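Olari Cell Checklist, Two-Arm Table
Weekly inspection before recording, with comments
Site: Climstead, back workshop
Date: 5 Jun 2023
Inspected by: Heather Jardine
Read and answered by: Sławomir Duda

Please fill this in before the first episode of the week goes onto the drive, and write as much as you like in the comments. I know I do. The short answers are for the auditors and the long ones are for whoever sits down at the table after you, and that person will be grateful for every extra sentence.

SECTION A. POWER AND STOPPING

A1. Emergency stop pressed with both arms holding position, power drops on both sides.
OK
Comment: Both arms sagged gently, the way they should. Please keep a hand under the forearm when you do this one, as the elbow comes down faster than you'd think.

A2. Emergency stop reachable from the operator's chair without standing.
OK
Comment: It is now. I found the chair pushed quite a way down the bench and moved it back. There's a strip of tape on the floor where the front casters go, so do look for it.

A3. Supply voltage steady with both arms moving.
OK

SECTION B. MOUNTING AND CABLES

B1. Base plates tight on the rail, no rocking.
OK, with a note
Comment: Left base was fine. Right base took a small turn on one bolt, nothing alarming, but I'd like it checked again on Friday in case it's working itself loose. I've marked the bolt head with paint pen so you can see whether it has moved.

B2. Cables clear of the joints through the full range.
OK
Comment: I took each arm slowly through its whole reach and watched the purple cables the entire way. They need that generous loop, so please don't tidy it up with zip ties, however tempting it looks. We did that once in the spring and lost most of an afternoon to a connector that had been tugged halfway out.

B3. Board and connectors below the rail seated, no stray wires.
OK

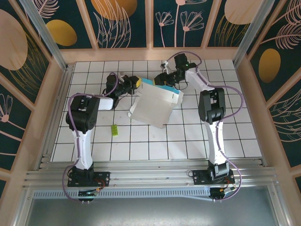
Two-arm table with carton and green brick, both arms over the tiles.

B4. Wall panels secure, nothing leaning into the reach of the arms.
OK
Comment: I'm still very fond of the flowered panels and I'm glad we kept them. Sławomir's reasoning was that a model trained against one plain wall learns the plain wall along with the task, so the panels get changed between batches. Write the panel set in the log when you swap it, please, even if you think you'll remember.

SECTION C. GRIPPERS

C1. Yellow fingers free of cracks, ribs whole, no tearing at the root.
OK
Comment: Bend each finger lightly between your thumb and forefinger and look into the cells with a flashlight. The cracks start down in the corners, where you won't catch them at a glance. Spare sets are in the Coloseck drawer, second from the top, and we have 8 fingers left in there.

C2. Tip pads firmly attached, clean, not shiny.
OK, with a note
Comment: I wiped them with a barely damp cloth. If they've gone glossy they slip on cardboard, and you end up with a run of dropped cartons that all have to be labeled as failures. Failures are welcome in the set, I should say, so long as they come from the task and the pads aren't to blame.

C3. Grip test: close on the foam block, raise it, hold for 10 seconds, set it down.
OK, both sides
Comment: Use the tall blue block for this, always the same one, and hold it upright in the middle of the fingers. Keep your own hands well back until the gripper has opened again. It's a soft gripper and people get friendly with it, and I'd much rather they didn't.
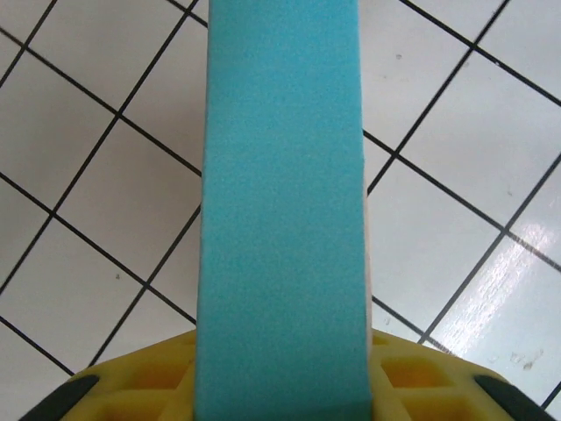 Watch the wrist view on the monitor during the hold as well, and compare where the block sits between the fingers at the start and at the finish. A little give is normal with fingers this soft. If the block creeps downward steadily, stop and go back to C2 before you record anything.

SECTION D. TABLE SURFACE AND LIGHT

D1. Tiles clean.
Needs attention
Comment: There are specks and a few brownish smudges on the white tiles, and they show up in the wrist camera more plainly than they do from the chair. I'd like the surface wiped at the start of each shift, and then wiped a second time with a dry cloth, as the first pass tends to leave streaks.

D2. Glare acceptable in all camera views.
Needs attention
Comment: The overhead light bounces off the tiles and washes part of them out in the wrist view. We don't want to get rid of it altogether, since the real packing benches at Czerwiński are lit from above too, but it shouldn't fall across the object being picked up. Tilt the lamp a little and check again.

D3. Objects within the permitted list, no sharp edges, no loose staples.
OK
Comment: Run your finger along the carton flaps. Retire a carton once the creases go soft, even if it still looks respectable.

SECTION E. RECORDING

E1. Disk space for the full session.
OK
Comment: Plenty. We stand at 3,248 accepted episodes and hope to add about 500 this week, if the light behaves.

E2. Camera clocks and arm logs agree at the start and at the end of a test episode.
OK

E3. Operator has taken a break within the last hour.
OK
Comment: Tired people make jerky demonstrations, and the arms will learn the jerks just as faithfully as everything else. Get up, have some water, look out a window.

REPLY FROM S. DUDA
Thank you, Heather, this is very thorough. I agree on D1 and D2, so please hold the carton task until both are closed. The brick task can't start either, as it uses the same camera. I'll bring a diffuser for the lamp tomorrow and we can try it together before lunch. On B1, I'd prefer to check the bolt every morning until Friday.

Status: open, two items outstanding (D1, D2). Recheck B1 daily.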